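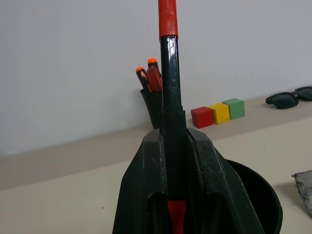
Korkor Essien

4. Where the pens go

By the time I got to the diaries I thought I knew what they would say. I had spent most of February in people's kitchens in Skestdale (forty of them, if you count the one that was also a hallway) and I had been told over and over that pens vanish. They get borrowed, they roll under things, the children have them. So I sat down with 2,517 diary entries expecting a record of loss, and what I got was mostly a record of people putting pens down in the same few spots and then looking for them somewhere else!

A quick reminder of how the diaries worked. Each household was asked to write a line whenever someone wanted a pen and didn't have one in hand: where they looked first, where they found one, and whether it wrote. That last bit was Citlali Bautista's idea and I was rather against it at the time, as I thought it would make the form too fussy. She was right and I was wrong, and section 5 more or less depends on it.

The first look is nearly always at what I'll call the official place. This is a cup, a jar, a drawer or a tin that everyone in the house agrees is for pens. People were oddly proud of theirs. One woman in the Akpalu Road group turned hers round so that I could see the nicer side of it. The official place is also where the pens live that nobody much wants: dried-out highlighters, hotel biros, a pencil with no point. In several homes the cup was so full that you could not get a good pen out without bringing three bad ones with it, and the diaries have some quite cross remarks about this.

Then there is the second place, and this is where it gets interesting (to me, anyway). The second place has no name and is rarely mentioned in interviews. It is the windowsill by the phone charger, or the top of the microwave, or the bit of worktop where the post is opened. A working pen turns up there again and again, because that is where somebody last wrote something. When I asked about these spots directly, people tended to apologise for them as mess. I would say they are doing the job that the cup is supposed to do, and doing it better on a Thursday morning when the school form has to be signed.

What sits next to the pens matters too, and I had missed this in my pilot work at Ondstead. Cups and jars seem to draw other small things towards them: keys, glasses, toys, a stray battery. Figure 3 shows the kind of gathering I mean, with a pen cup at one end and things of quite different sorts further along the same shelf. In the diaries these neighbours get used as directions. "By the sunglasses" and "behind the bricks" are both real entries, from different homes, and both writers plainly expected the rest of the family to follow them. When the neighbour was moved, the pen was written down as lost, even where a later line showed that it had never left the shelf.

I don't want to push this too far. Some pens really do go missing, and one household gave up on the diary after 18 days on the grounds that they had no pen to fill it in with. I have left their entries in.

Figure 3. Black cup packed with red markers, on a shelf with three small wooden blocks and a folded pair of sunglasses.

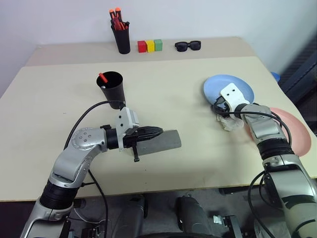

5. Whether it wrote

Now to Citlali's column. I had assumed that a pen which didn't write would be thrown away, or at least put somewhere else. Mostly it went straight back in the cup. People gave me all sorts of explanations for this when I went round again, and the commonest was that it might just need warming up. Bad pens from the second place were treated far more harshly and were often binned on the spot, as though a pen lost its protection once it was out of the cup. I return to this in section 6, where I compare the kitchens with the shared desks at Fargate.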